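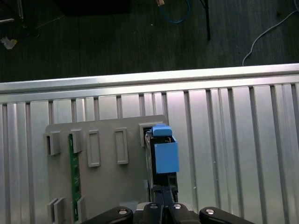
Bezawit Worku told us that most clients read the aftercare sheet only when the tattoo already itches, and by then the sheet is often in the trash. Her remark became the starting point of our project.

Home | Projects | Reports | Contact

Aftercare Sheets in Tattoo Studios: What Do Clients Remember?
Category: Student Work / Body Art
01/06/2025

We compared the printed aftercare instructions of two studios, Juvamau and Skalleo. The Juvamau sheet has 500 words on one page in small letters. The Skalleo sheet has 200 words and uses large headings. Both studios allowed us to speak with clients in the waiting area, and we are thankful for this.
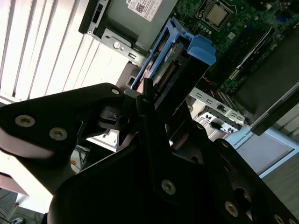 Did the shorter sheet help clients to remember more? For washing and sun protection it did, but for swimming we found no difference between the studios.

Many clients of both studios believed that they may go to the pool when the redness is gone. The two sheets mention swimming only in the last line. In our opinion this is the weakest point of both, and it would be easy to repair. 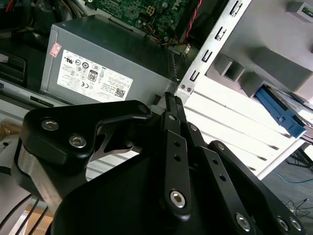

Fig. 3. Power supply in the open computer case, gripper fingertips below its lower right corner.

In October we wrote our own version, which we called Fourie. It puts swimming in the second line and gives the healing time in weeks. We removed the word "occlusive", as several clients asked us what it means. The artist at Skalleo did not agree with our sentence about plastic wrap, so we changed it two times. The print shop Didix made 1,000 copies for us.

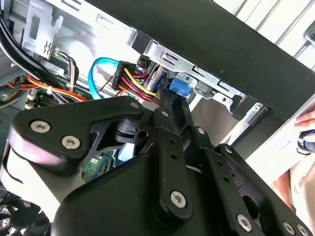 Limits of the work

We asked only clients who had time to talk, and they were maybe more interested in the topic than others. Clients with a very small tattoo mostly went home quickly. We also did not check how the skin healed, only what the person could repeat to us. A next group could call the clients after one week and ask the same questions again.

2 comments | 0 shares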